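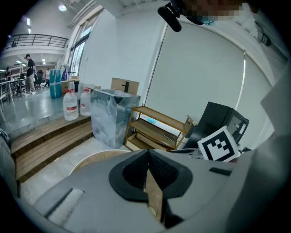 Handheld gripper demonstration is a way of teaching robots to handle objects by having people do the handling first, using a gripper they hold in their own hands. A camera on the tool records what the gripper faces while the person works, and the recordings are then used to train a control policy that can run on a robot arm. The appeal is easy to see: a person with a gripper can walk into almost any room and start teaching, with no arm to bolt down and no safety fence to put up.

Background

Earlier ways of collecting demonstrations mostly relied on teleoperation, in which a person steers a real robot from a distance. It gives very clean data, as every motion is by definition one the robot can make, but it is slow and ties the work to wherever the robot happens to stand. Handheld tools loosen that tie. The operator feels the contact directly through the grip, so delicate moves such as seating a lid or turning a handle come out smoother and faster.

The Trarnedden method

The Trarnedden method is a version of this approach built around short recordings in shared, busy rooms. Its gripper has cushioned finger pads, and the same kind of pad is fitted to the robot arm later on. Matching the pads matters a great deal. A policy that has learned how a cup settles into a soft finger will do poorly with a hard one, even when everything else is the same.

To turn a recording into usable motion, the software has to know where the gripper was in space at each moment. It does this by tracking features in the video and combining them with readings from a motion sensor. Printed square markers, known as fiducial markers, can be placed near the work to give the tracker a fixed point of reference and a known scale. Large windows, glossy surfaces and people walking by all make tracking harder, and the method treats them as part of the training rather than something to clear away. This is perhaps its most exciting idea - the mess of an ordinary room becomes useful.

Kirkitz trial

The best-known test of the method is the Kirkitz trial, which ran in April. Operators recorded 131 demonstrations of a single pick-and-place task, divided between two rooms. The trained policy was then run on an arm in a room it had never seen, where it finished the task in most attempts. Failures fell into two groups: grasps that closed too early, and grasps in which the object slid along the pad. A comparison policy trained only on recordings from one room did clearly worse, and it often reached for the wrong height.

Limits

A human wrist can move in ways many arms cannot, so some recordings have to be thrown out or slowed down before training. The camera sits close to the fingers and loses sight of the target when a large object fills the view. Force is not recorded in the basic setup, though the Oreck variant adds a thin pressure layer behind each pad and has shown lovely results on soft fruit.

See also

Learning from demonstration
Fiducial marker
Pearce calibration
Teleoperation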